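수건은 왜 뻣뻣해지고 왜 물을 안 먹는가
생활소재 프로젝트 수업 최종 보고서
제출일 2022년 3월 30일 수요일
작성: Ngọc Ung (실험, 기록, 글 전부)

1. 시작한 이유

기숙사 수건이 문제였음. 샤워하고 몸을 닦는데 물이 밀린다. 닦이는 게 아니라 피부 위에서 물이 이리저리 옮겨 다니는 느낌. 산 지 얼마 안 된 수건인데도 그랬고, 집에서 가져온 오래된 수건은 반대로 물은 잘 먹는데 종이처럼 뻣뻣했음. 둘 다 면 100% 라고 라벨에 써 있었다. 같은 면인데 왜 이렇게 다른지 궁금해서 주제로 잡음.

처음 계획서에는 "세제 종류별 비교"라고 썼는데 중간발표 때 범위가 너무 넓다는 피드백을 받았다. 세제는 하나로 고정하고 섬유유연제 유무, 건조 방법, 헹굼 횟수만 보기로 바꿈. 식초 헹굼은 원래 없었는데 인터넷에 하도 많이 나와서 나중에 추가했다.

현장 자료가 하나쯤 있어야 할 것 같아서 게스트하우스 Grellville에 메일을 보냈고 답장이 왔음. 세탁 담당하시는 분이 짧게 전화 인터뷰를 해주셨고 11월 한 달치 세탁 기록도 보내주셨다. 감사합니다. 이 부분은 5장에 있음.

2. 배경 조사

2-1. 면 섬유와 물

면은 거의 셀룰로오스다. 셀룰로오스 사슬에는 수산기(-OH)가 잔뜩 달려 있고 이게 물 분자와 수소결합을 한다. 그래서 면은 물을 좋아함. 폴리에스터는 이런 자리가 별로 없어서 섬유 자체가 물을 잘 안 먹고 실 사이 틈으로만 물이 들어간다.

수건이 물을 빨아들이는 건 두 가지가 같이 일어나는 것임. 하나는 섬유 안으로 물이 들어가는 것, 또 하나는 실과 실 사이 좁은 틈으로 물이 끌려 올라가는 것(모세관 현상). 수건에 고리 모양 실, 그러니까 파일이 있는 이유가 이거다. 표면적을 늘리고 물이 머물 공간을 만든다. 파일이 눕거나 엉키면 같은 무게의 면이라도 성능이 떨어짐.

모세관 현상은 표면이 물에 젖어야 시작된다. 표면이 기름기 있는 것으로 덮여 있으면 물방울이 동그랗게 서고 틈으로 안 들어간다. 여기서 유연제 얘기가 나옴.

2-2. 섬유유연제

유연제의 주성분은 양이온 계면활성제. 한쪽은 양전하를 띠고 다른 쪽은 긴 탄화수소 꼬리다. 젖은 면 표면은 약한 음전하를 띠니까 양전하 쪽이 면에 붙고 꼬리는 바깥을 향한다. 꼬리끼리는 잘 미끄러지니까 만졌을 때 부드럽다. 그런데 꼬리가 물을 싫어한다. 많이 쌓이면 흡수가 느려지는 것.

세제는 대부분 음이온 계면활성제라서 유연제랑 같이 넣으면 서로 붙어 버린다. 그래서 유연제를 마지막 헹굼에 넣으라고 하는 거임. 기숙사에서 세제랑 유연제를 한 칸에 같이 붓는 사람 많은데(나도 작년까지 그랬음) 둘 다 손해다.

2-3. 왜 뻣뻣해지나

예전에는 그냥 세제가 남아서라고 생각했다. 그것도 있긴 함. 물에 칼슘이나 마그네슘이 많으면 비누 성분과 만나서 안 녹는 찌꺼기가 생기고 실에 달라붙는다.

근데 자료를 찾다 보니 설명이 하나 더 있었다. 면을 자연건조하면 물이 전부 날아가는 게 아니고 섬유 표면에 소량이 남는데, 이 물이 이웃한 섬유와 섬유를 수소결합으로 이어주는 풀 역할을 한다는 것. 결합수라고 부른다. 완전히 바짝 말린 면이 오히려 덜 뻣뻣하다는 결과도 있다고 함. 이걸 읽고 나서 건조 방법 비교를 꼭 넣어야겠다고 생각했음.

건조기에서는 마르는 동안 계속 움직이니까 섬유끼리 붙을 틈이 적다. 파일도 선다. 대신 보풀이 빠진다. 건조기 필터에 끼는 그 솜 같은 것이 다 수건에서 나온 면임.

2-4. 새 수건이 물을 안 먹는 이유

공장에서 마무리할 때 촉감을 좋게 하려고 유연 가공을 하는 경우가 많다. 실리콘 계열도 쓴다. 매장에서 만졌을 때 좋아야 팔리니까. 그래서 쓰기 전에 몇 번 빨라는 말이 나오는 것이고, 내 새 수건이 물을 밀어낸 것도 아마 이것 때문인 듯. 직접 성분을 분석한 건 아니라서 단정은 못 함.

3. 재료와 방법

3-1. 재료

수건: Erkano 흰색 세면 수건, 면 100%. 한 묶음으로 사서 같은 생산분으로 맞춤.
세제: 기숙사 매점에서 파는 중성 액체세제. 끝까지 같은 통 사용.
유연제: Didex 일반형. 향 없는 걸로 하려고 했는데 품절이라 향 있는 것. 실험실에 냄새가 며칠 갔다.
식초: 식용 양조식초.
물: 수돗물. 경도는 따로 측정 안 함. 이건 한계에 다시 씀.

3-2. 조건

세탁은 전부 찬물 표준 코스. 뜨거운 물 조건은 뒤에 따로 한 번만 함. 수건을 다음처럼 나눴다.

가. 세제만, 자연건조
나. 세제만, 건조기
다. 세제 + 유연제, 자연건조
라. 세제 + 유연제, 건조기
마. 세제 + 식초 헹굼, 자연건조
바. 세제만, 헹굼 추가, 자연건조

세탁과 건조를 다섯 번 반복하고 측정. 첫 세탁 후에도 한 번 측정했음. 자연건조는 실내 건조대에 펴서 널고 선풍기 없음. 건조기는 중간 온도.

3-3. 측정

흡수는 두 가지로 봄. 첫째, 물방울 시험. 스포이트로 물 한 방울을 떨어뜨리고 표면의 반짝임이 사라질 때까지 시간을 잰다. 둘째, 띠 시험. 수건을 길쭉하게 잘라 아래 끝만 물에 담그고 물이 얼마나 높이 올라오는지 본다. 수성펜으로 점을 찍어 두면 젖은 곳에서 번져서 알아보기 쉬움.

뻣뻣한 정도는 기계가 없어서 책상 모서리로 했다. 띠를 책상 밖으로 조금씩 밀어내면서 얼마나 나와야 휘어지는지 보는 것. 원래 있는 캔틸레버법을 대충 흉내낸 건데 경사판이 없어서 눈금종이를 옆에 세웠음. 절대값은 못 믿고 조건끼리 순서만 쓴다.

촉감은 눈 가리고 만지기. 같은 층 사는 친구들 8명이 해줬다. 제일 부드러운 것부터 순서대로 늘어놓게 함. 향으로 유연제를 알아맞힐까봐 코마개를 하라고 했는데 다들 웃어서 진행이 좀 늦어졌다.

측정 전에는 수건을 모두 같은 방에 하루 두었음. 습도가 다르면 결과가 달라지기 때문에. 첫 번째 측정 때 이걸 안 해서 그 데이터는 버림. 아까웠지만 어쩔수 없음.
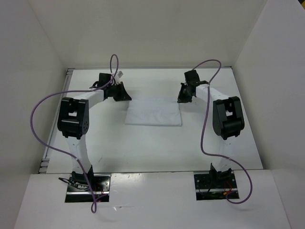 보관 방법도 통일해야 했다. 처음에는 말 그대로 던져 놨는데 파일이 한쪽으로 눌린 부분이 생겼고 거기만 물방울이 늦게 스며들었다. 두번째부터는 같은 방식으로 접고 위에 아무것도 안 올림. 측정할 때는 접힌 자국을 피해서 물방울을 떨어뜨렸다.

띠를 자르는 방향도 정했음. 긴 방향으로만. 날실 방향과 씨실 방향이 물 올라오는 속도가 달라서 섞으면 안 됨. 이건 교수님이 지적해 주셔서 알았다.

4. 결과

4-1. 첫 세탁 후

새 수건은 세탁 전에 물방울이 꽤 오래 서 있었다. 한 번 빨고 나니 눈에 띄게 줄었음. 조건 사이의 차이는 아직 별로 없다. 유연제를 넣은 다, 라만 조금 느림. 촉감은 다들 비슷하다고 했고 순서가 사람마다 제각각이라 의미를 두기 어렵다.

4-2. 다섯 번 세탁 후, 물방울

빠른 순서로 쓰면 나, 바, 가, 마, 라, 다. 나와 바는 반복할 때마다 순서가 바뀌어서 같다고 봐도 될 것 같음. 가와 마도 차이가 작다. 확실한 건 유연제를 쓴 두 조건이 항상 뒤에 있었다는 것. 다는 물방울이 잠깐 구슬처럼 서 있다가 천천히 퍼졌다.

라가 다보다 빨랐던 건 예상 못 했다. 유연제 양은 같은데. 건조기에서 파일이 서서 그런 것 같기도 하고, 건조기 안에서 보풀과 함께 유연제가 일부 떨어져 나갔을 수도 있다. 구분할 방법을 못 찾음.

4-3. 띠 시험

물방울 결과와 대체로 같은 방향. 다만 띠 시험에서는 차이가 더 작게 나왔다. 처음에 물이 스며드는 것만 늦고, 일단 젖으면 그 다음은 비슷하게 올라가는 모양. 유연제를 쓴 수건도 물을 아예 못 먹는 건 아니라는 얘기다. 샤워 후에 몸을 닦는 건 짧은 시간이니까 처음 스며드는 속도가 중요하고, 그래서 체감은 더 나쁘게 느껴지는 듯.

4-4. 뻣뻣함

제일 뻣뻣한 것은 가. 그 다음 바, 마. 라가 제일 부드럽고 나와 다는 그 사이. 헹굼을 추가한 바가 가보다 조금 덜 뻣뻣하긴 한데 기대보다는 차이가 작았다. 세제 찌꺼기가 원인의 전부라면 헹굼을 늘렸을 때 확 좋아져야 하는데 그렇지 않았음. 결합수 설명과 잘 맞는다고 생각한다.

추가로 해본 것: 가 수건을 손으로 세게 여러 번 털고 비볐더니 꽤 부드러워졌다. 성분은 그대로인데 붙어 있던 섬유끼리 떨어진 것. 그리고 분무기로 물을 살짝 뿌리고 그대로 다시 말렸더니 도로 뻣뻣해짐. 이 관찰이 개인적으로 제일 재밌었다.

4-5. 촉감 순위

대부분 라를 일등으로 꼽았다. 꼴찌는 거의 다 가. 의외로 나를 일등으로 꼽은 사람도 있었고, 이유를 물어보니 라는 미끌거려서 싫다고 했다. 부드러움이랑 좋은 촉감은 같은 말이 아닌 듯. 마에 대해서는 의견이 갈렸는데 식초 냄새 얘기는 안 나옴(코마개 때문일수도).

4-6. 뜨거운 물

다 조건 수건 하나를 골라 뜨거운 물 세탁을 한 번 했다. 세제만 넣고 유연제 없이. 세탁기 설정상 최대 80도까지 되는 코스였고 실제 물 온도는 못 쟀다. 한 번 빨고 나니 물방울 시간이 가 조건 쪽으로 많이 돌아왔음. 쌓인 유연제가 어느정도 빠진 것으로 보인다. 한 장밖에 안 해봐서 참고로만.

5. 현장 사례: Grellville

게스트하우스 Grellville은 수건을 외주로 안 보내고 직접 빤다. 받은 기록을 더해 보니 11월 한 달 동안 빤 수건이 2,873장. 비수기인데도 이 정도라고 해서 놀랐다. 큰 수건과 작은 수건을 구분하지 않은 숫자임.

인터뷰에서 들은 내용 정리.

유연제는 수건에는 안 쓴다. 침구에만. 예전에는 수건에도 썼는데 손님이 물이 안 닦인다고 후기를 남겨서 끊었다고 함. 우리 결과와 같은 방향이라 반가웠다.

건조는 전부 건조기. 공간 때문이기도 하고 널어 말리면 손님이 낡은 수건으로 안다고. 실제로는 새 수건도 널어 말리면 뻣뻣하다.

제일 골치 아픈 건 뻣뻣함이 아니라 얼룩이라고 하셨다. 화장품, 염색약, 자외선 차단제. 자외선 차단제는 바로 안 보이다가 표백제와 만나면 누렇게 혹은 분홍색으로 올라오기도 한다고. 이건 몰랐던 내용인데 우리 실험 범위 밖이라 더 안 찾아봄.

수건 교체 기준은 따로 없고 끝단이 풀리거나 가운데가 얇아지면 뺀다. 뺀 수건은 청소용 걸레로 씀. 수건은 섬유도매상 Eshun에서 받는데, 두꺼운 것보다 중간 두께가 낫다고 하셨다. 두꺼운 건 건조 시간이 길어서 성수기에 세탁실이 밀린다고. 두께는 우리가 아예 생각 안 했던 변수였다. 처음부터 인터뷰를 먼저 할 걸.

6. 고찰

유연제는 수건을 부드럽게 하고 물 흡수를 느리게 한다. 여기까지는 뻔한 결과인데, 차이가 주로 처음 스며드는 단계에서 난다는 건 직접 해보고 알았다. 그래서 "유연제를 쓰면 수건이 물을 못 먹는다"는 말은 좀 과장이고 "늦게 먹는다"가 맞는 것 같다.

뻣뻣함은 말리는 방식의 영향이 컸다. 세제 잔여물의 영향이 없다는 뜻은 아님. 세제를 정량으로 넣었기 때문에 잔여물이 애초에 적었을 것이다. 기숙사에서 보통 하는 것처럼 뚜껑 가득 부었으면 헹굼 추가 효과가 더 컸을 수도 있다.

식초는 애매하다. 가보다 덜 뻣뻣했지만 유연제만큼은 아니고 흡수는 나쁘지 않았다. 식초가 알칼리 성분이나 칼슘 찌꺼기를 녹인다는 설명이 많은데 우리는 중성세제를 썼고 물 경도도 모르니까 무슨 효과인지 말할 수 없음. 인터넷 글들은 보통 여기를 안 따진다. 그리고 식초를 자주 쓰면 세탁기 고무 부품에 안 좋다는 말도 있어서 무조건 권하기는 어렵다. 염소계 표백제와는 절대 같이 쓰면 안 됨. 염소 기체가 나온다.

에너지 문제도 있음. 건조기를 쓰면 흡수와 촉감이 다 좋은데 전기를 많이 쓴다. 중간 방법으로 자연건조 후에 건조기를 찬바람으로 잠깐 돌리는 게 있다. 털고 비벼서 부드러워진 걸 보면 될 것 같은데 시간이 없어서 못 해봤다. 다음에 하는 사람이 있으면 이걸 먼저 해봤으면.

7. 한계

물 경도를 안 쟀다. 제일 큰 구멍.
조건마다 수건 수가 적어서 통계 처리를 못 했음. 순서만 비교.
책상 모서리 방법은 사람마다 밀어내는 속도가 달라서 오차가 큼. 그래서 측정은 내가 전부 했다.
세탁기를 다른 학생들과 같이 쓰기 때문에 앞사람이 쓴 유연제가 통에 남아 있었을 가능성. 매번 빈 통 헹굼을 돌렸지만 완전하지는 않을 것.
다섯 번 세탁은 짧다. 실제 수건은 훨씬 오래 쓴다.
수건 한 종류만 씀. 대나무 레이온이나 극세사는 결과가 전혀 다를 수 있다.

8. 실제로 쓸 수 있는 내용

새 수건은 쓰기 전에 유연제 없이 한두 번 빨기.
세제는 표시된 양만. 많이 넣는다고 더 깨끗해지지 않고 헹굼만 힘들어짐.
수건에는 유연제를 빼거나 가끔만.
널기 전에 세게 털고, 마른 다음에 한 번 더 털기. 돈 안 들고 효과가 제일 바로 보였다.
이미 물을 밀어내는 수건은 뜨거운 물에 세제만 넣고 빨아보기. 라벨의 온도 표시 먼저 확인.
세탁기에 꽉 채우지 않기. 파일이 눌린 채로 돌면 헹굼도 잘 안 된다.

9. 진행하면서 느낀 점

일정이 밀렸다. 세탁 다섯 번이 쉬워 보이는데 자연건조 조건은 마를 때까지 기다려야 해서 하루에 한 번밖에 못 돌림. 비 오는 날은 하루로도 모자랐다. 계획서에 건조 시간을 안 넣은 게 실수. 게다가 주말에는 세탁실에 줄이 길다.

기록지 양식을 중간에 바꾼 것도 후회됨. 앞부분은 시간을 적고 뒷부분은 시간에 위치까지 적어서 표를 합칠 때 고생했다. 표는 부록으로 따로 제출함. 부록 표에서 마와 바의 열 순서가 본문이랑 바뀌어 있으니 주의해 주세요. 고치려다가 파일이 꼬여서 그냥 둠.

인터뷰는 질문을 더 준비했어야 했다. 세탁 온도를 물어본다는 걸 깜빡했고 나중에 메일로 다시 여쭤봤는데 아직 답을 못 받았다. 답이 오면 최종본에 한 줄 추가할 예정.

실험에 쓴 수건 중 안 자른 것은 세탁해서 기숙사 공용 선반에 두었습니다. 필요한 사람 가져가세요. 다 조건은 라벨에 파란 실로 표시되어 있음.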